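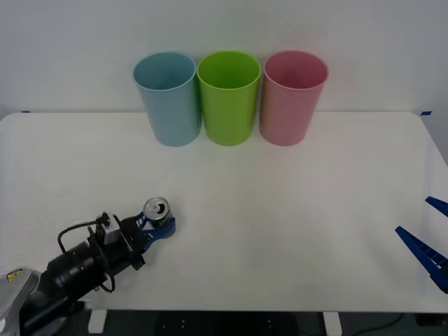
FOR IMMEDIATE RELEASE
12/13/25

Federo Opens Gripper Comparison Bench at Firkgate, First Results on Surdu Fingers

PENPORT - Federo has finished the first round of side-by-side testing on its Surdu gripper fingers and is putting the results out now, ahead of the full write-up. Short version: the long ribbed finger holds drink cans better than the one we were shipping. Cups are another story. More on that below.

The work was done at the company's Firkgate shop in Penport, on a two-arm bench set up for this purpose in October. Same table, same arms, same controller settings for every run. Only the fingers changed.

Why cans and cups

Customers kept asking. Most of the calls that come in to Federo on grippers are some form of "will it crush it" or "will it drop it." An aluminum can is good for the first question and a light plastic cup is good for both. They are cheap, they are easy to replace, and anybody reading the results can go buy the same kind of thing and check us.

Cups start at the back of the table in a row, close together, rims almost touching. That is on purpose. A cup standing by itself is an easy pick. A cup with a neighbor is where a wide finger gets into trouble, and we wanted the trouble. The can gets picked up upright and carried to a spot in front of the row, then set down. Tape at the back corners marks the limits of the work area so the layout can be put back the same way each time.

What was compared

2 finger shapes. The short pointed Surdu, on the market now. The long ribbed Surdu, which is new and has a row of cutouts down its length so the finger gives a little when it meets something round.

We also tried mixing them, a short finger against a long one on the same gripper. This was not in the original plan. Somebody on the bench tried it over lunch and the numbers were good enough to keep it in.

2 grip settings, light and firm. Light is what we tell people to use for thin plastic. Firm is the factory default.

Each combination ran 30 times on the can and 30 times on the cups, with the fingers wiped down between sets. A run counts as a pass if the object goes up, travels, comes back down standing and shows no dent or crease. Anything else is a fail. No partial credit, even for the ones that wobbled and stayed up in the air the whole way.

What we found

Can, firm grip: long ribbed pair came out ahead of the short pair. The short fingers held fine but left dents low on the side wall, where the metal is thin. With the long pair the load spreads out over more of the can and the dents mostly went away. Mostly. There is still a mark on some of them if the fingers come in off center.

Can, light grip: no real difference between shapes. Both passed nearly every time. If you only handle empty cans and run light grip, there is no reason to buy new fingers, and we would rather say so here than have them sent back.

Cups, light grip: short pair wins, and by a good margin. The tips get in between cups that are close together. The long finger pushes the next cup over before it has hold of the first one. Happened over and over, in either direction.

Cups, firm grip: don't. Every shape creased them.

Mixed pair: best overall if you have to do both jobs with one gripper. Somewhat slower, becuase the approach angle has to be set with more care, the short side going in next to the neighbor. Get the angle backwards and it does worse than either matched pair.

Which arm did the work made no difference that we could see. Fingers were swapped left to right halfway through each set to check.

What went wrong

A full set of early runs was thrown out. Cable on one wrist was snagging at the end of the reach and pulling the gripper off line. It has been rerouted with a longer loop and the runs were done over. Those are the runs reported here.

Can placement was also drifting during the first days. A can set down a finger width forward makes the next pick easier, so the scores crept up for no good reason. Now every can start is reset by hand against a template, and the template comes off the table before the arms move.

No full cans were tested. No wet ones either. Both are next, along with glass if the insurance paperwork comes through.

Availability

The long ribbed Surdu finger goes on sale this month, in dark blue only for now. Sold singly or as a matched pair. Customers who bought the short pair and want to try the mixed setup can order one long finger and keep a short one, same mounting holes, same screws. Swap takes a few minutes with a hex key. Please re-zero the gripper after. A lot of the support calls are people who did not re-zero the gripper.

The factory grip default is changing too. New units ship set to light. Units already in the field stay on firm untill the owner changes the setting, and a one-page note on how to do that is going out with the next parts mailing.

Bring your own parts

Starting now the Firkgate bench is open to outside users, customers or not. Send in the object you need picked up. We run it against every Surdu combination and send back the pass and fail sheet, plus video of the fails. First 10 requests are free. After that there is a bench fee, posted on the Federo price list.

Limits: must stand on a table by itself, must fit in an open hand, nothing alive, nothing that leaks. Send spares. Things get dented.

We will also run other makers' fingers if they fit our mount or come with an adapter. Same rules, same sheet. Results go to whoever sent the fingers, and we will not publish them without a written ok.

Data

Run sheets for all can and cup tests can be had by writing to the Federo press desk at the Penport office. Ask for the Firkgate bench file. It includes the thrown-out runs, marked as such, and the layout drawing with the tape positions. The write-up with charts will follow when the full-can tests are done.

About Federo

Federo makes grippers, fingers and mounting parts for small robot arms. Design, molding and testing are all in Penport. The Surdu line is used in packing, lab handling and teaching shops.

Media contact: Federo press desk, Penport office. Bench visits by appointment, closed shoes please.

###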